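Kerard Open Day Recordings: Data Card

Summary
This set holds the wrist-camera recordings made during the public demonstration of the Kerard tabletop arm at the Bravport site. Visitors watched the arm handle household items and were invited to suggest the order of tasks.

Contents
69 recordings, grouped into 7 sessions. Each session has a plain text log listing the operator, the item handled and any stop called by the floor supervisor. Sound was not recorded.

Collection
The arm was operated by Dimas Khoo and Mawar Liew. Sekar Yusof supervised the floor and kept the logs. Nearly 600 visitors attended. Visitors remained behind the barrier while the arm was powered.

Known issues
Logs for session 5 list the operator only. Item names follow the operators' own usage and may differ between sessions ("tray" and "tub", for instance).

Sample view 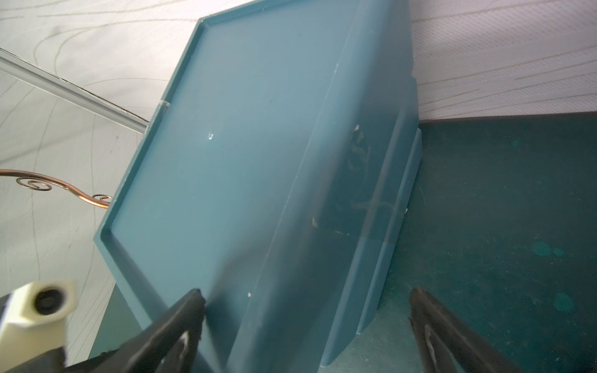
Photo: Kerard wrist camera, Bravport open day

The blue-green plastic tray is tilted steeply between the two black fingers, with the left fingertip against its face. Pale scuffs and scratches show on the plastic. Users who train surface or edge detectors should note such marks.

Access
Requests should be sent in writing to Ningsih Tambunan, Data Office, Bravport. Please state the intended use and the sessions required.

Last revised: 15/08/2026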